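Desk mat on a timber desktop: clear, tinted or nothing?
Home Office & Study > Desks and chairs

plumbline_pete
Posts: 2,045
Finally got the new desktop up on its legs and I'm dithering over whether to keep the tinted mat on it. 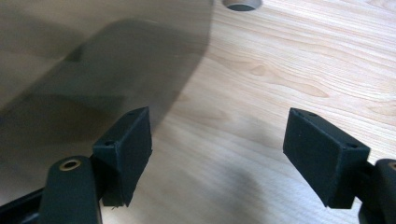
The mat came over from my old desk, which was ugly, so covering it up was a favour to everyone. The new top has a gorgeous swirly grain and now I feel a bit guilty hiding half of it. But I write with a fountain pen and I drink a lot of tea. What would you lot do?

Mags_in_Ballarat
Posts: 3,101
Oh that grain! Take the mat off! If you must have something, get a small felt one for the mouse and let the rest of the timber be seen. Mine's had nothing on it for years (two coats of hardwax oil, touched up every March) and the marks are part of it now.

stulari77
Posts: 64
Disagree with Mags, sorry. Ink on a pale colour like that is there for good. I'd keep a mat but go clear. Smoky ones make any timber look like mud.

plumbline_pete
Yeah, the mud thing is what's bugging me. Does clear go yellow though? My desk gets full sun from 2 in the arvo.

Aminu Abubakar
Posts: 388
Cheap vinyl does, in my experience. The bigger worry with sun is that the timber changes colour everywhere except under the mat. I lifted a dark one off my old desk and there was a perfect pale outline of it, curved edge and all. Took months to even out. If you keep yours, shift it every few weeks.

Mags_in_Ballarat
See, another vote for no mat :)

stulari77
That's a vote for moving the mat, Mags.

Vidalin_k
Posts: 12
What finish is on it? I'd sort that before buying anything. Some soft mats go sticky on a fresh finish and leave a cloudy patch. I'd give it a few weeks bare first.

plumbline_pete
Satin water-based poly, three coats. Last one went on over the long weekend so it's pretty fresh. Right, mat's coming off tonight and I'll use a coaster like a grown-up. Might price up a clear one after that.

Aminu Abubakar
Stick some little felt dots under your pen tray while you're at it.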